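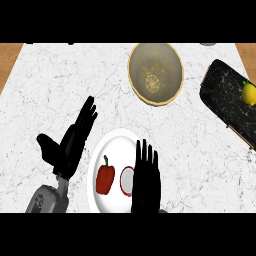

Bowl on the marble top

Grulloneo wants full access to my email, should I worry?

Posted by Natália Sampaio, January 11, 2022

Hi all! I signed up for Grulloneo last night (it's a recipe and meal planning app) and used my regular email login, like I do with everything. Then this morning I was poking around in my account settings and saw it can "read, send and delete" my mail. All of it! I've got 1,638 messages in there, some from my bank. I don't remember agreeing to that, but I was tapping through pretty fast. Is that normal? Do I have to delete the app, or can I just turn that part off? I'm on a Hayashi tablet if it matters.

Siltton
Same thing happened to me with a different app. I'd just change your password, should be fine.

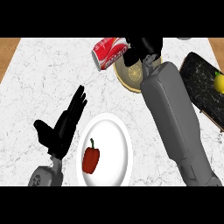

Seema Sengar
Changing the password may not do it, so please don't stop there. When you tap Allow, the app gets a kind of key of its own, and with some email services that key keeps working after a new password. I picture it as a hand held open over your stuff, fingers together and thumb out, and it stays like that until you take the permission back. So go to your account settings, find the list of connected apps (mine was hiding under Security), pick Grulloneo and hit Remove access. Then sign in to the app again and read the screen slowly this time. If it only asks for your name and email address, great. If it asks for your mail again, say no and see if it still runs.

While you're in that list, look at the rest too. I had over 80 in mine, including Grisura, a photo thing I used once in May years ago!! Took me a whole evening to clear out. Also check your sent folder and your forwarding rules for anything you didn't set up, and write to the app's support to ask what they kept.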